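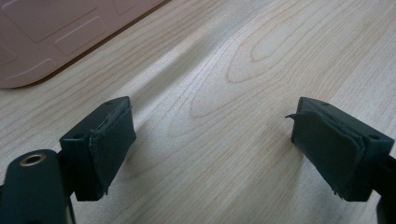

4 min read

Speaker notes: who writes those celebrity biography pages, anyway?

Hello everyone, thanks for staying past the tea break. I used to write celebrity biography pages for a living (well, for a bit of a living) and I've got 20 minutes to tell you how they get made.

Start with the job. I worked for a site called Lustex, from my kitchen, mostly in my dressing gown. You got a name in the morning and a list of headings: early life, career, partner, height, net worth. Every heading had to have something under it. If you couldn't find the height, you wrote a sentence about how the person keeps fit. I'm not proud of that one!

Pause here, they usually laugh.

My record was 42 pages in a month, and that was May, with two bank holidays in it. By the end I was muddling up people's brothers. I gave a weather presenter somebody else's degree and it stayed up for ages, and then I found the same mistake on Tedton, word for word, with my own clumsy comma still in it. So they'd copied us. Then we took on a new writer who used Tedton as a source, and round it went.

Slow down for the net worth bit, people always ask about it. Where does the figure come from? At our place you looked at 3 other sites and picked the one in the middle. That was the whole method. None of us had seen a bank statement or a payslip or anything like it. If the other sites had all guessed, and I think they had, then mine was a guess with a nice bold heading on top.

Next, the families. This is the part that bothers me now. A singer has a press office, but her sister who works at a dentist's doesn't, and there I was typing out the sister's full name and where she went to school. One mother wrote in and asked us to take her street off the page. I took it off within the hour and felt sick all through lunch.

(Skip the Golano story if the clock says ten to four. If there's time, keep it short: wrong wedding, wrong groom, very cross email.)

What I'd do as a reader: look for an interview where the person says it themselves. Check whether the page tells you where anything came from. Be wary of "reportedly", I used it whenever I was stuck.

I moved to Bittencourt after that, writing programme notes for theatres, and there the actors read their own biographies and send them back covered in corrections. It's slower and I like it much better.

Questions now. Ask for the microphone to go to the back row first, they missed out on Thursday.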